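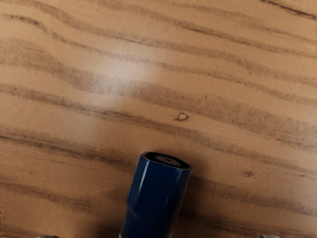

LOCAL MUSIC

Amos Pennington is late, and he's brought pastries to make up for it. By the time he sits down in the back room at Navickas, his bandmate Cuiping Su has told me most of the story of Lostum's new record, so he gets to eat while she finishes.

They made it in a fortnight last May, in her aunt's spare bedroom, with the window shut against the buses. "You can hear one on the third song," she says. "We kept it. It's in tune!"

They had 300 copies pressed and paid for the lot by playing weddings. I asked what a band like theirs does at a wedding.

"Slow ones, mostly," says Amos. "And whatever the uncle wants."

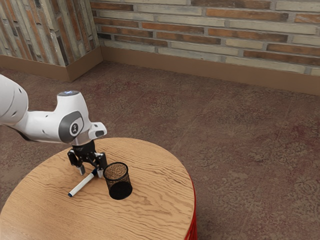
Getting the hall

Friday's launch is at the Lasa, which I love (my first ever gig was there, and I still have the ticket). Cuiping rang them three times before anyone picked up, and then the man on the phone thought she wanted to book badminton.

"I said no, drums," she says. "He went very quiet."

Yichen Xiong is opening on her own with a guitar
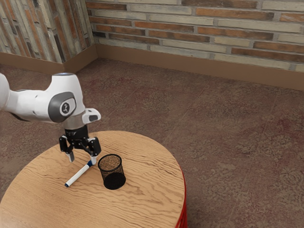

and a loop pedal she bought second-hand from Amos, who now wants it back. "I sold it too cheap," he says - and he does look sad about it. Zeyu Cheng will join them on trumpet for the last few songs, if his shift finishes on time. 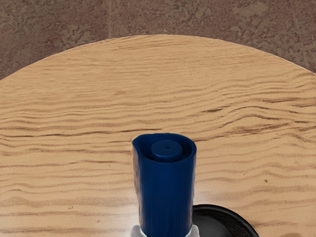

What comes after

A few dates up the coast, then a rest. Cuiping has been writing on the piano again and won't play any of it to Amos yet.

"She hums it in the van," he says. "I know all of it already."

Doors are at half seven and the records will be on the table by the bar.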